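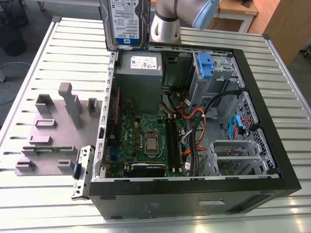

Drive 183 and the Arm That Wouldn't Let Go

Regular readers will remember that the teardown cell at Grendireck was supposed to be the boring one. It takes retired office desktops, lays them on their sides with the panel off, and pulls the parts worth saving. The hard drive comes out of its cage early in the program, and for 182 drives in a row it did so without anyone having to write a newsletter item.

Drive 183 was a one-terabyte Western Digital from a Dell tower, and the arm lifted it out of the cage very nicely. Then it stopped over the open case and stayed there. The screen said "PART RELEASED." The part had not been released. The arm held the drive up over the chassis, label out, like a waiter with a bottle of wine, and waited for a next step that it believed it had already finished.

The fault log, when we got to it, was short. The gripper had sent its "open" signal before the move to the drop-off point, and the controller took the signal's word for it. The jaws had stayed shut because the air valve was sticking. So we had two problems, and they had been politely covering for each other: a slow valve, and a program that never checked whether the valve had done anything.

What makes this a safety item and not a funny story is the next seven minutes. The status light was green. A person walking up would have seen a stopped arm, a green light and a drive within easy reach, and would have been quite reasonable to take hold of it. Had the valve come unstuck at that point, the program would have carried on to its next move at working speed, with somebody's hand along for the trip.

Corinne Esposito was on shift and did not take hold of it. She hit the stop, locked out the air and the power, and only then put a hand under the drive and opened the jaws by the manual release. Then she filled in the form, all of it, even the box on page two that the rest of us have been leaving blank.

The changes, in force since 16/11/2021:

The gripper now has to confirm it is open by jaw position. If it can't, the arm stops and the light goes red.

The valve has been replaced, and its twin on the Ibarra line as well. Valves get swapped every 200 hours until Zernari tells us what they think went wrong with theirs.

A stopped arm is a live arm. Lock out first, every time, even if it looks asleep — especially if it's holding something you want.

Zernari has promised a written answer in December. The drive went on to wiping as normal. The cell is back in service, and drive 184 came out fine.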